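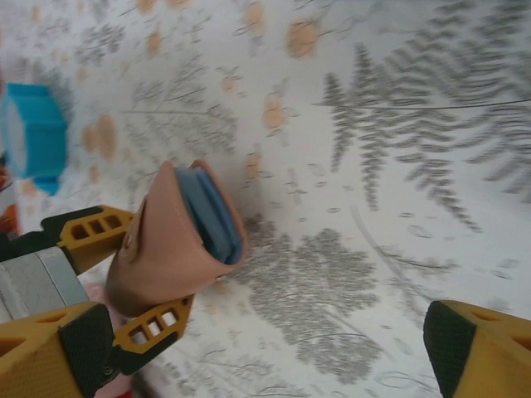 Fig. 1. Tan pouch with light-blue insert, over a fern-print tablecloth.

Last updated: Saturday, June 22, 2019

Where Does the Small Stuff Go? Storage Habits in Shared Student Housing
Zuzanna Dudek
Final report, Introduction to Household Research

1. Background

My original topic was the history of the closet. It had been taken by the time I got to the sign-up sheet, along with the history of the kitchen and, somehow, the history of the porch. I was left with "domestic storage, misc.," and I have tried to do right by it.

The question is simple. People who share a house own a lot of small items: keys, coins, chargers, batteries that may or may not be dead, earrings, the Allen wrench from the bed. Most of them also own something meant to hold these items. I wanted to know if the second group of objects ever meets the first.

2. Method

I studied 15 residents of Devholm, the student house on the hill side of campus, where I also live. My advisor asked if this was a conflict of interest. I said it was a conflict with my housemates, and she let it go.

Each person kept a log for two weeks in March. Every time they put down a small item in a common room or their own room, they wrote down the item and the place. The logs gave me 609 usable entries. There were more, but one resident used hers to write down complaints about the shower, and I left those out with regret.

I also did a short interview with each person at the end. I asked which containers they owned, where they got them, and what was inside. We then went and looked, and this was the part most people enjoyed least.

3. Results

Flat surfaces won by a mile. The kitchen table, the windowsill by the front door, and the top of the microwave took in most of the entries between them. Containers came in well behind, and pockets of coats that were out of season did better than I would have guessed.

Almost every container in the study was a gift. People described them warmly and then could not say what was in them. One pouch turned out to hold another, smaller pouch. A tin marked BUTTONS held tea, and the tea tin was missing.

The exceptions were containers with no lid, no zipper, and no snap, kept within reach of a door. These were used daily. A chipped cereal bowl near the stairs held more keys over the two weeks than every proper key holder in the house.

I had planned a cost comparison as well. The Bakalis catalog lists a desk organizer with 2 drawers, and the Asanitz store downtown sells a wall version that needs drilling, which our lease forbids. No one in the house owned either one, so the comparison is short.

4. Problems

The log changed what people did. By day four several residents were putting things away just to have something respectable to write down. The effect wore off over the weekend.

I also set out to get 1000 entries, a number I picked because it looked good in the proposal.

5. What I would do next

I would like to repeat the study in a house where people do not know me and cannot ask me to move my own things off the microwave. I would also drop the word "misplaced" from the log sheet. It started two arguments.

Thanks to the Joltside coffee cart for letting me leave spare log sheets by the napkins. Four came back. One had a grocery list on it.

Filed under: Student Work > Home & Everyday Life

Contact the department | © 2019 Household Research Program | Back to top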